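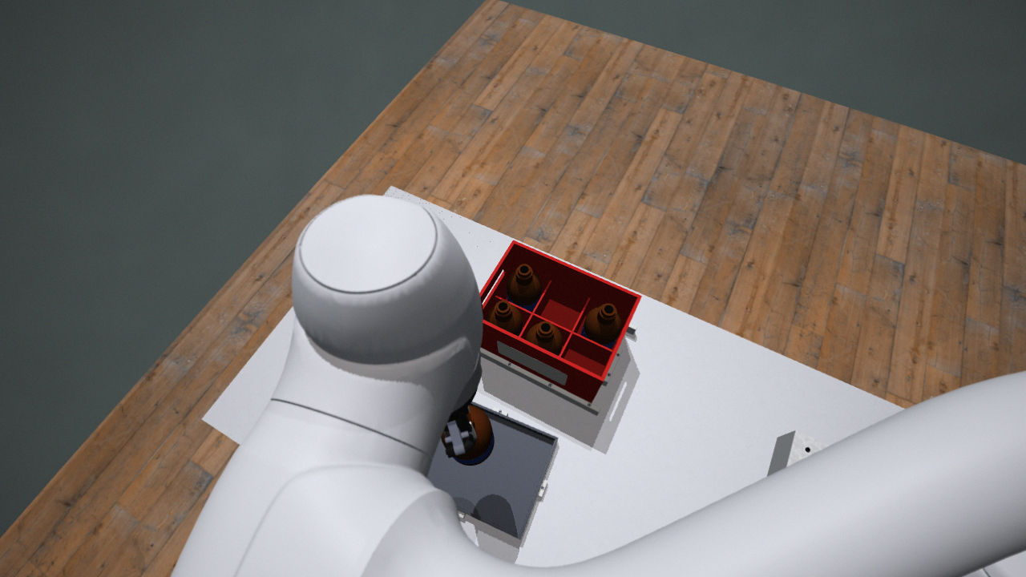

On the Torkis list you wrote:
> Mine lets go at random too, usually once the arm has slowed down over
> the bin. No error, no stop, the fingers just open. Did you ever find
> out if it was the gripper or the program?

Program, in my case, and I'm a little embarrassed by it. I've been running the bottle crate job in simulation before we let the real arm at Eltside anywhere near glass, and out of 121 picks it dropped 10. All over the bin, same as yours - so I blamed the finger friction and wasted two evenings on that.

Then I went through the log line by line. The gripper has a 2000 ms hold timeout left over from the old Jastton cell, and any move slower than that quietly runs it out. I'd turned the speed down to 33 percent to be careful, so being careful is what dropped the bottles. Ouch!

What bugs me more is that no fault gets raised. The arm carries on and reports a good place. On the real cell that's broken glass with someone standing next to it.

Check your hold setting before you touch anything else, and keep people back from the bin while you test. Has anyone with the Panicker controller seen this? I'd love to know if it at least throws a warning.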